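The Second Life of the Office Table

7 min read

Wood tabletops in shared rooms fail at the finish long before they fail at the joints. A table that seats eight will normally be replaced when its surface looks tired, although the frame under it may have decades of service left. Elfriede Ehlers has spent much of her working life on that gap. Her workshop, Viltero, refinishes tables for offices, libraries and schools, and she keeps a written record of each top that comes in.

The record is plain: finish type, film thickness, location of wear, cleaning products in use. Across the last 53 entries, the most common cause of early failure was the cleaner. Alkaline sprays soften many water-based coatings if they are left to sit, and the softened film then picks up abrasion from sleeves, laptops and boxes. The damage shows first as a change in gloss. By the time bare wood is visible, the top has usually been under attack for years.

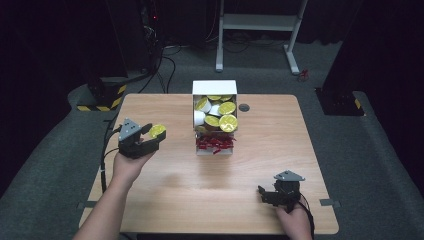 Rounded corners and a warm wood grain on a rectangular table.

Corners deserve separate attention. A liquid coating pulls away from a sharp edge as it dries and leaves a film that can be half as thick as the film on the flat. Rounding the edge evens this out. Ehlers asks for a radius of at least 2 millimeters on the top edge and refuses to quote on anything sharper. In plan view, a rounded corner also spreads the force of a knock over a longer stretch of edge, so dents are shallower and easier to fill.

The choice of coating is mostly a choice about repair. Two-part polyurethane gives a hard film with good resistance to coffee, alcohol and hand oils. It is also difficult to patch. New material does not dissolve into the old, and a local repair leaves a visible ring unless the whole top is sanded. Hardwax oil sits at the other end. It marks sooner, but a worn area can be cleaned, abraded lightly and recoated in place, with the table back in use the next day.

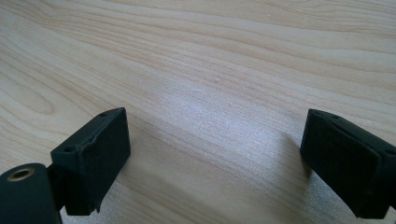 Gloss level complicates the decision. A satin finish scatters light and hides fine scratches, while a full gloss shows each one under a ceiling fixture. Buyers tend to pick from small samples held at arm's length, and the sample says little about how a long top will look from a chair. Ehlers carries a full-size panel to site visits and sets it down under the room's own lights - a slow method, and heavy on the back, but it has ended most of her disputes over sheen.

Cost is harder to generalize. Stripping and recoating a sound top at Viltero takes about 7 hours of labor, spread over several days to allow for curing. Transport often costs more than the coating. For that reason the shop groups its pickups by district and does most of its large jobs in November, when two of its regular clients close floors for maintenance.

Maintenance between visits is limited to a damp cloth, a neutral soap and a dry wipe. Felt pads under desk equipment help if they are replaced when grit gets into them.

Related
Grultevex and the return of the repairable chair
Carpet tile: what the backing does
Inside Taltia's veneer store
Ayele on daylight and color shift in pale woods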